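**Blue cloth under the white board – keep it or ditch it?**

**fidelina_m**
Okay, I finally have a bench setup I love and I need to gush! I threw a big bright blue cloth over the entire work area, put a long white board on top of it, and the small white plate goes in the middle of the board. I can find EVERYTHING now. I used to lose so many little parts on my old brown desk (I swept up 27 of them when I moved it, no kidding).

Anyone else layering like this? What do you put under your work?

**Ostrowski501**
Love it. White under the work is the best change I ever made. Red on white is so easy on the eyes, and mine are not young.

I'm not sold on the cloth, though. Cloth wrinkles, and a wrinkle under a board means a wobble sooner or later. I'd go with a flat mat.

**fidelina_m**
Mine is wrinkly, I admit it! But the board is long enough that it sits across the folds and I haven't felt it rock. Here's the middle of the bench:

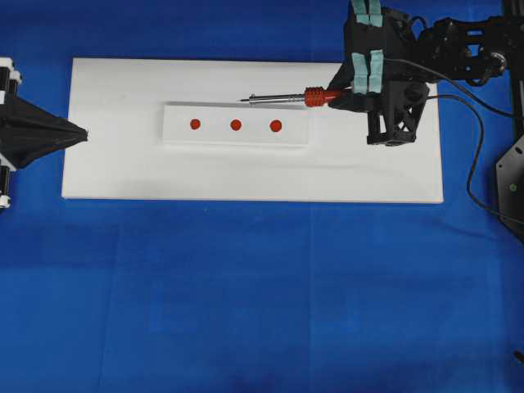 *Loltunow, March*

Three red dots in a row on the plate, with the iron right up over them. Look how well they show up! I was going to start with a whole grid, but a single row is a much nicer way to practice keeping your spacing even. Pritard (the little shop by the bus station) had the cloth on the remnant table and I bought the entire piece.

**rizwan_b**
Oh, that's a cheerful bench! The blue and the red together make me want to go clean mine up right now.

Is the dot on the right a touch bigger than the other two, or is that my screen?

**fidelina_m**
Looks a touch bigger to me too. I'm leaving it!

**quispe746**
I'm with Ostrowski on the cloth, sorry. I had a cotton one for years and I was forever snagging it with my sleeve and dragging the lot toward my lap. An iron is the last thing I want near that. Clamp the board or at least tape the corners of the cloth down.

Also, what is the cloth made of? If it's polyester, please keep a hot tip well away from it. It melts fast.

**fidelina_m**
No label on it, so I can't tell you. I'll snip a corner and test it outside tonight. Tape is a great idea, thank you!

**Marcelino C**
Going to stick up for the cloth. It's quiet, it's kind to your wrists, and a dropped bead stays put on it. On a hard mat it bounces and you're under the table with a flashlight. I shake mine out in the yard once a week and that's all the care it gets.

**Ostrowski501**
You shake it out in the yard?? With all the solder bits? Wipe it over a tray, please, and then the bits go in a jar.

**Marcelino C**
Fair point. Tray it is.

**rizwan_b**
Could you do both – mat on the bottom, cloth over it, then the board? I have a spare mat in the closet and I might try it this weekend.

**quispe746**
That would work if the cloth is pulled tight. I'd still tape it.

**fidelina_m**
Ooh, I like that. Rizwan, please post yours when it's set up! I'm going to iron mine (the clothes kind of iron, haha) and get some tape.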